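Koketti linen and textile reuse, progress report for January
To: Sharifi fund, small grants desk

Sorry for the short form this time, writing between deliveries. Numbers first, then the rest.

Pieces taken in: 746. Most of it household stuff, napkins, tablecloths, curtains, a lot of scarves and printed panels. Pieces rejected at the door: 48, mostly mildew. Those went to the rag bin at Plondis, same arrangement as last year, no cost to us.

Sorting. Going well. The new categories from the fall are holding up: plain whites, solid colors, prints, odd sizes. Odd sizes still the slow pile. We stopped splitting prints by fabric type, took too long and buyers didn't care. Now by size only.

Shelving came in two weeks late. Bought from Stasus as planned, price as quoted. One upright was bent, replacement arrived, no charge. Everything is off the floor as of mid-month, which was the condition on the second payment, so please count that one as met. Invoice coming separately.

Folding. This is the part you asked about in your last note. Standard is written down now, one page, taped up at each table. Whites get folded in quarters, edges matched, then stacked by size. Large prints get laid out flat first, pattern up, and checked for pulls and fading before anyone folds them. Small whites can be squared up on top of a large print if table space is short. Its not ideal but the dark prints make it easy to see a crooked edge or a stain on a white piece, so we left it in the rules. 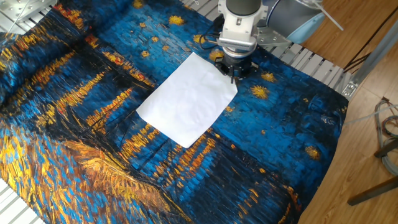
Big prints still eat the most time per piece. They slide, they ripple, and the painting-style ones have so much going on in the pattern that a small pull is hard to find. We tried checking them hung up on a line for a week. Worse. Went back to flat.

Sales. Painting prints are the best sellers by far, night skies and flowers especialy. We sold 21 of them, mostly as wall hangings, a few to people making cushion covers. Plain whites move slower but steady, restaurants take them in bundles. We put together bundles of 50 for the first time and both cafes that tried them have reordered. Curtains not moving at all. Will drop the price and see.

Spending. On track except laundry, over budget. Water heater was down for part of the month and we paid for outside washing. Fixed now. We'd like to move the leftover from the signage line to cover it, please confirm thats ok by email, a yes is enough. Signage is done and came in under.

Not done yet:
- labels for the size bins (designed, not printed)
- second folding table, still looking for one long enough for the biggest prints
- price list for the website, half finished, photos missing for the curtains

Training. Two short sessions held, both on folding and checking. The one-page sheet does most of the work. People fold the whites fine after a few minutes. Creases left in from storage are the main thing we correct, they throw the corners off and then the whole stack leans. Considering pressing the worst ones before folding but that means another iron and another outlet, and the back wall only has the one.

Next period. Get the second table. Print the labels. Try a bundle of mixed prints, size medium, see if the cushion people want them. Cut down the odd sizes pile, maybe by trimming and hemming the smaller ones into napkins. Will send costs on that before we start anything.

Receipts are scanned and in the shared folder, except the outside laundry one, which I still need to get from them.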